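Visit to the Trirstead furniture showroom, Ramum
2024-03-05
Report by Marisol Ccori

Four of us went to the Trirstead open day in Ramum to look at small tables and chairs for the reading rooms. Xuelian Jin had arranged the visit. Huiling Zhong came for the budget side, Wanting Lu came because her branch is the one being refitted first, and I took notes. The library service has to place its order by May, so this was the last visit on our list.

Getting there

The building is 3 miles from the train station, on the old mill road. There is a bus, but it runs once an hour and we had just missed one, so we took a taxi. Parking looked easy for anyone driving. The entrance is on the side street, past the loading doors, and the sign for it is small.

We signed in at the desk and were given visitor stickers and a price list. Coffee was on a cart by the door. The price list is printed in May and again in the fall, and the one we got had several corrections written in by hand, so check any figure in this report with Trirstead before quoting it.

The ground floor

Shaohua Cai, who runs the contract sales side, took our group through. The ground floor is mostly storage furniture: shelving, book carts, lockers, and low cabinets. We spent more time here than we planned. Wanting wanted to see how the shelves come out of the uprights, and Shaohua had one taken apart and put back together for her. It took him a few minutes with one tool.

The Fang shelving comes in two depths. The deeper one is too deep for paperbacks and would waste space in our fiction section, but it would suit the art books and the atlases. The shallow one had a slight wobble when Huiling leaned on it. Shaohua said it should be fixed to the wall at that height and that the display unit was not. We asked for the fixing instructions in writing.

Book carts were better than the ones we have now. The wheels turn easily and the brake is on the handle side. Lead time is 50 days.

The upper floor

Tables and chairs are upstairs, up an open staircase with black rails. There is an elevator at the back for anyone who needs it, and we asked to try it. It is slow but a wheelchair would fit. The upper floor has a wood plank floor and a black metal railing along the open side, with the lower level showing through the bars.

Many of the tables are set up with small things on them so you can judge the size. This works well. A bare table in a catalog tells you very little about how much room one reader needs. The one we kept going back to was a light blue rectangular table with white metal legs, part of the Josix line. It had a dark red hardcover lying near the back edge, a pair of thin-framed glasses folded in front of it, a small black picture frame, and a pale green vase of white flowers in the corner. A black mesh office chair was pulled up at the left.
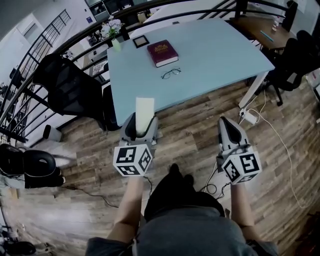

The Josix table

Shaohua gave the price as 1290 for a set of three, delivered, with legs attached on site. Chairs are extra. The blue is one of five colors. Wanting liked it for the teen corner, and Xuelian thought it would show pencil marks. We asked about that and were told to use a damp cloth and mild soap, nothing with grit in it. I tried a pencil line on the sample chip they gave us, and it came off with a wet paper towel and a little rubbing. Ink I have not tried yet.

I pressed on one corner of the table and it did not tip. The edges feel smooth under the wrist. Huiling sat at it for ten minutes with her coat on and wrote up the costs, and said the height was right for her. Wanting is a good deal shorter and wanted it lower. An adjustable leg is offered, but only in black, and it adds to the lead time.

The mesh chair is comfortable enough. My doubt is that it is an office chair, and people will roll it around. For the reading rooms I would rather have a plain four-leg chair, and there were two of those at the far end worth considering. The one with the curved back stacks four high. The other does not stack at all, and Shaohua was straightforward about that.

We did not get to the sofas. There was a large group in that area from one of the hotels and we were short of time by then.

Costs

Huiling's numbers for the first branch, using the printed list, come to 3594 for tables and chairs. That leaves out shelving and carts. Our limit for the branch is higher, but it has to cover delivery, the old furniture being taken away, and repainting the back wall. Trirstead will take the old furniture for a fee. We did not get the fee in writing and should.

There is a discount on contract orders over 3000, before tax. Xuelian asked if two branches could order together and still be billed apart. Shaohua thought so but has to check with his office — he promised an answer by email.

Other notes

The spare parts counter is by the exit and is worth a stop. They sell feet, glides, and screws for lines they stopped making years ago. I bought a bag of felt glides for the chairs in the local history room, which have been scraping the floor since we moved in. The receipt is with Huiling.

Lunch is not offered. There is a bakery across the road that does soup.

The restrooms are on the ground floor only, behind the lockers.

To follow up

Xuelian to write to Shaohua about joint ordering and the removal fee.

Wanting to measure the teen corner again, including the radiator, and see if two blue tables fit or only one.

Huiling to redo the costs with the stacking chair in place of the mesh one.

I have the color chips at my desk, along with the shelving leaflet and the corrected price list. Anyone who wants to see them can come by. Please return the chips, as we only have one set and the blue is already missing a corner.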